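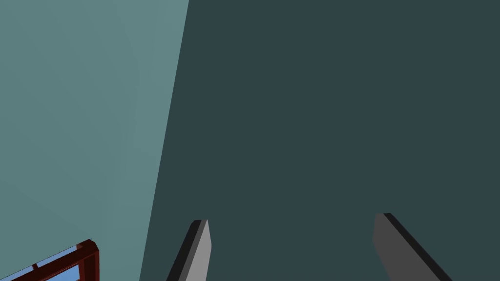
4.2 Rehearsing the build in simulation

Before any of the printed parts were bolted together in the shared workshop at Starnmont, we spent most of November with a simulated version of the robot, which we call Votach. We would warmly recommend this to anyone building at home, as a mistake in the model costs only a cup of tea and a restart. The fingers were modelled as plain grey plates, and we left them that way for longer than we meant to – there was always something more pressing to put right.

The room model has a dresser, a window with a dark red frame and a picture on the wall, all kept simple so that it would run on the elderly workshop computer. Figure 3 shows the two arms reaching forward, with a small pale sphere in the space between the grippers.

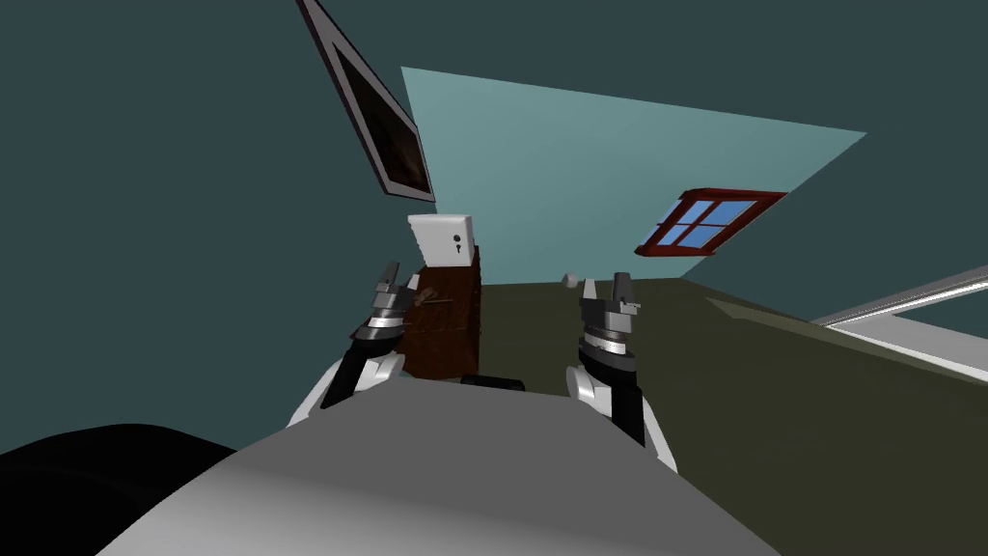

Corentin Besson, who had already built the Drandano arm in his garage, suggested that we log every trial from the very first evening, and we are grateful that he insisted. The full log runs to 1291 trials, of which 155 were set aside when we found that the wrist offset had been typed in with the wrong sign. The remaining trials were used to choose the shoulder spacing for the real frame, and the Bouvier motor brackets were then drilled to match – a pleasant job for two people and a rather trying one alone.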